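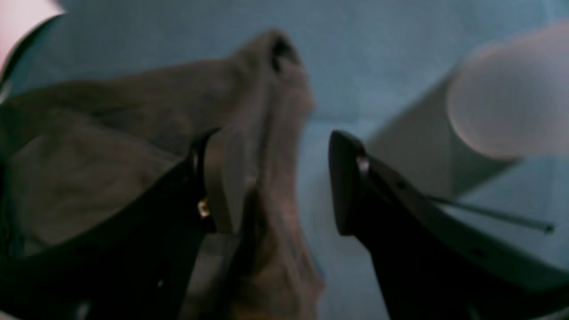

Section 2: Hanging Your Stolwood Race Bib and Medal Rack

Congratulations on all those finish lines! The Stolwood holds your medals on the lower bar and your bibs in the clip rail on top, and most people have it up before dinner.

Before you start, check that you have the rack, 2 wall brackets, the screw bag and the paper drilling guide. The part number on the guide should read 468.

1. Pick your wall. A hallway or the spot over your treadmill is great, but leave open space under the bar so long ribbons can hang free.

2. Tape the drilling guide to the wall and level it. Take your time on this one – a crooked rack drives runners crazy!

3. Mark both holes with a pencil, then take the guide down.

4. Drill the holes. In drywall, push in the anchors from the bag until they sit flush.

CAUTION: Check for pipes and wires before drilling. 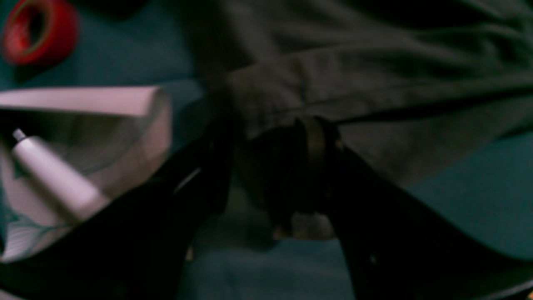

Can I hang the rack on a brick wall?
You'll need masonry anchors, sold separately at any hardware store, and a masonry bit to match.

5. Screw the brackets on snugly, then lower the rack onto them until both hooks drop into place.

6. Slide your bibs into the clip rail, newest in front. Safety pin holes won't tear if you clip above them.

7. Hang your medals! Start from the middle and work out to both ends so the weight stays even.

NOTE: Heavy ultra medals go closest to the brackets. Our tester Socorro Puma keeps her big Purnavari trail medals there and fills the center with 5K ribbons – it looks fantastic.

Tighten the bracket screws again after the first week. Adding a second rack below this one is covered in Section 3.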